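Neighbors get a close look at the robot arm at Drundus open day
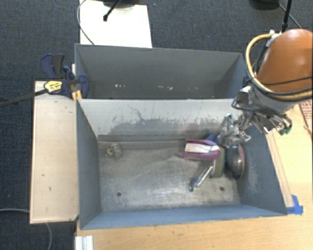 A full house on a March afternoon

By two in the afternoon the parking lot at Drundus was already full, and cars were being sent across the road to the garden center, which had kindly offered its gravel strip for the day. The company, which has built and tested sorting equipment at the edge of Prillosham for a good many years, last opened its doors to the public when the building was new, and plenty of people who drive past it every morning on their way to work were curious to see what goes on inside.

The big draw was the picking bench in the rear hall, where an orange robot arm works over two gray metal bins set one behind the other. Groups of visitors were let in every half hour, and Jana Diekmann, who runs the test hall, met each one at the door with a short talk and a request to please keep coffee cups on the windowsill.

Her team has been working on what she calls the mixed bin problem. A machine that picks up the same box all day long is old news, she explained, but a bin with a bit of everything in it is a much harder job. The arm has to find an object, decide where to take hold of it, lift it out and set it down in the other bin without knocking everything else about. Things that lie close together at one end are the ones that cause the most head-scratching, and shiny things are nearly as bad.

"People always ask me why it's so slow," Diekmann said. "I tell them to come back in a year! But I also tell them to try it at home with one hand and a pair of salad tongs, and then we can talk about slow."

The bins themselves have seen plenty of use, with scuffs and scratches on the inside walls of the front one, and several of the younger visitors wanted to know if the robot had done that. (Some of it, yes, came the answer, and some of it was people.) The bench has made 2,000 practice picks since the start of the year, according to Barış Dursun, the engineer who looked after the controls through most of the afternoon and who answered the same questions over and over with great patience — how much does it weigh, does it ever drop things, can it play chess.

Mieczysław Mazurek came over from Ollum with his two grandsons and stayed for three of the demonstrations. He spent his working life packing orders in a warehouse and said he would have been glad of the help on the heavy days, though he wasn't sure he would have wanted it standing next to him at lunch. His grandsons were mostly interested in the gripper, with its silver rods and linkages, and had to be coaxed away with the promise of a doughnut.

There was plenty to do elsewhere in the building too. The front office had a drawing table for small children, and Karakaya, the bakery on the corner, sent over 205 pastries, the last of which went well before closing time. In all, about 56 households from the streets nearest the plant had signed up ahead of time, and a good number of others simply walked in.

Chinyere Ogundipe, who organized the day, said she hopes to hold another one in the fall, with longer visits to the rear hall and more chairs. Anyone who left a child's green mitten by the coat rack can pick it up at the front desk until 5 on any working day.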